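Starting a thread for the Nullotari blanket so my notes are in one place. Knit on and off since November. I'll add to it as I go.

The pattern is a center panel of slipped-stitch squares with a garter border. You cast on 200 and knit the bottom border first, then the panel and side borders together, then the top border. No seaming, no picked-up stitches.

Yarn is Bralomine, the wool one from Prokopenko. The pattern lists 2,264 yards for the large size. I bought mine at Plirum over two trips, and the second batch of cream is a different dye lot. More on that further down.

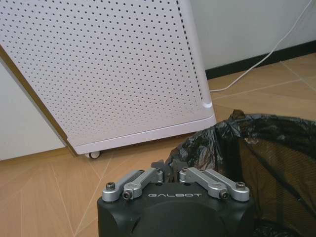
White housing, dots all the way down.

Needles: I swatched on a size 8 and the slipped stitches gapped. Went to a 7 and the fabric closed up. The gauge is a little tighter than the pattern says, and the blanket will come out a few inches narrower. Fine for a couch.

Wash the swatch. I measured mine before washing and again after it dried on a towel overnight, and the rows had relaxed quite a bit. The stitches across hardly changed.

First mistake: I slipped the stitches knitwise for the whole first band of squares. The pattern says purlwise, on page two, in the abbreviations. Slipped knitwise they twist and sit at a slant. I ripped back to the border and put in a lifeline before starting again.

The lifeline is dental floss, unflavored. The mint kind left a smell in my last project. I move it up at the end of every band. Have needed it twice.

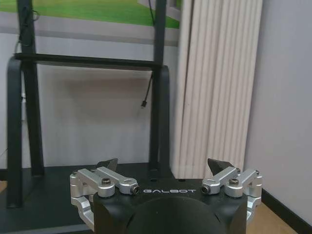 GALBOT, thin white letters on black.

Somebody asked about markers. I have one on each side where the border meets the panel, and one between each square for the first few bands. After that I could read the knitting and took the inner ones out. Keep the border ones. It's easy to drift into the panel stitches when you're watching TV.

The dye lot thing. The new cream is slightly yellower in daylight. Under a lamp I can't tell. I alternated skeins every two rows for one full band, then went over to the new lot completely. There's no hard line. If you look for the change you can find it.

Carrying the yarn up the side: don't cut at every color change. Bring the new color up from under the old one and leave it a bit loose. I pulled mine too snug at first and the left edge drew in. Steaming helped some. It's still a little wavy there. 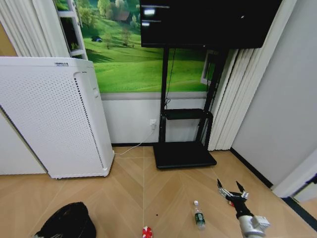

Colors next. The pattern uses cream, gray and a dark teal, and I swapped the teal for green after a lot of going back and forth with the shade card. Bralomine has three greens. One is nearly olive, one is a gray sage, and the third is the bright grassy kind, about like the hills on that wall mural. I went with the bright one. Next to plain cream it has the same effect as the mural has over the white lower wall - the green goes forward and the white goes quiet. I'd use less of it in a small room.

Halfway through the panel now. The weight is starting to be a problem. I moved to the longest cable I own and rest the whole thing on the table so my wrists aren't holding it up.

Also switched to turning the work the same direction every time, then back the other way on the next row. Otherwise the two balls wind around each other and you stop every ten minutes to sort it out.
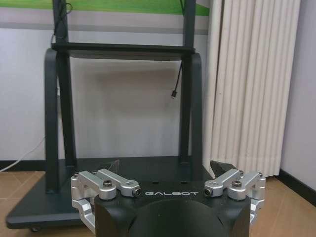
The border is the part I changed most. The pattern has it all in gray, and in the swatch the gray disappeared against the cream squares. I tried charcoal with one narrow stripe of light silver-gray and liked it better. The bright metal arms against that matte black block are close to the contrast I mean, with the pale part kept narrow and the dark doing most of the work. Two ridges of silver are enough. With four it looked like a racing stripe and I took it out.

Bind-off: going with a stretchy one, a needle size up. The regular bind-off on my swatch puckered at the corners.

Leftovers, by the kitchen scale: around 300 yards, mostly cream. Enough for a hat if I hold back on the fringe. The pattern shows fringe on the short ends and I'm leaning toward leaving it off - the cat eats it.

Top border is next. Will post the blocked size when it's dry.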